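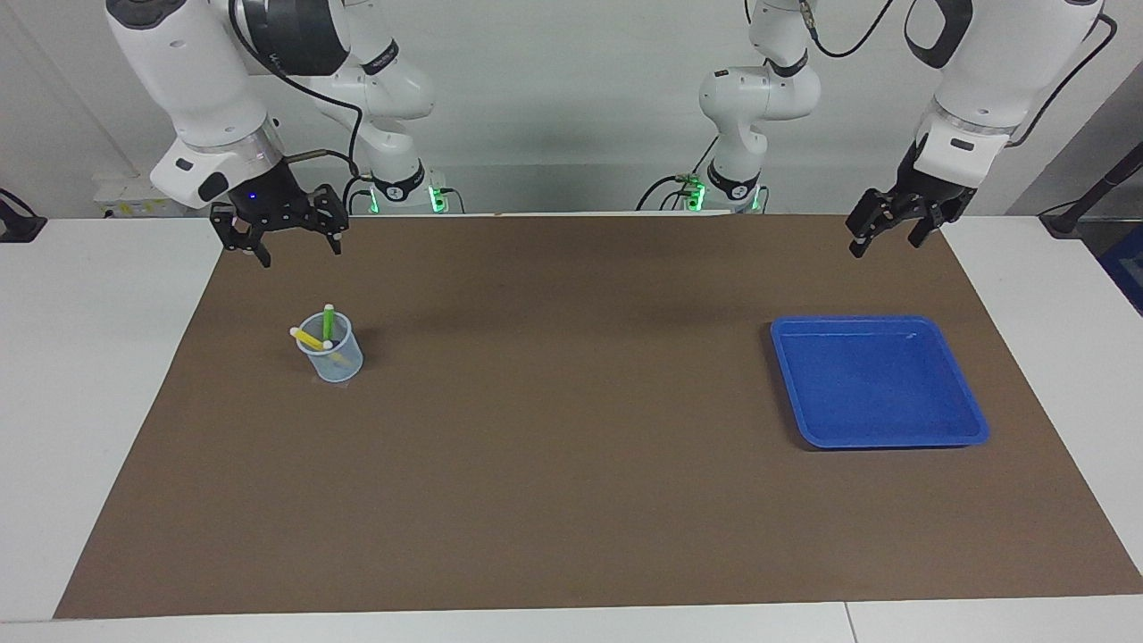
Craft table news – markers, mats and the great cup swap

Quick one this month, as I'm typing it between the after-school lot leaving and the evening drawing group turning up.

First up, markers. We have too many dead ones. Kamala and I went through the big tub in the back cupboard and tested every single one on scrap paper, and 43 went in the bin. Forty-three! Mostly blacks, a fair few of the fat reds, and all of the purples bar one. If you've got a kid who colours at our tables, please have a word about lids. Click means closed. No click, not closed.

So, new system. The tub is gone. Markers now live in small clear plastic cups, a couple to a cup, and the cups go out on the tables at the start of each session. Grab a cup, use what's in it, swap with your neighbour if you want a different colour. Tharun reckons it'll last a fortnight. We'll see. The little ones at Granonley hall have been on cups since term started and seem pretty happy, though there is now a black market in yellow.

Cups do tip if you jam everything in leaning the same way. Two markers is fine, four is asking for it. Please don't use them for water, we have the old jam jars for that and they're under the sink with the brushes.

Brown mats – yes, they're back. Everyone complained about the newspaper (ink on elbows, people stopping to read the footy results) so plain brown it is. One per table. They're meant to be reused so don't scrunch them up at the end, just wipe down, and lay flat on the shelf over the heater. Creases are fine. Glue is not fine. If you're doing anything with PVA or glitter put a sheet of scrap down on top first and take it home with you.

Hòa is after green. Any green, any brand, so long as it still writes. The Anau creek mural is up to the reeds and there are a lot of reeds. Drop them in the box by the door, or hand them to Hòa directly if you catch her, she's usually in by 2 and gone before pick up.

Money stuff, briefly. We've spent $798 on art supplies so far this year, wich is more than last year but does include the good paper. Gold coin at the door helps heaps. If you'd like the full list of what we bought ask Malathi A. (not Malathi R., who is sick of being asked).

Pack up roster is on the fridge. There's 14 spots and most have a name but the late ones are looking thin. It's a ten minute job – lids on, cups back on the tray, mats wiped, bin out if it's full. Kids can help and generally do it faster then we do.

Also someone left a grey jumper, size 10, and one gumboot. Both on the hook near the loos.

Next month: lino cutting with Kamala. Bring a band-aid.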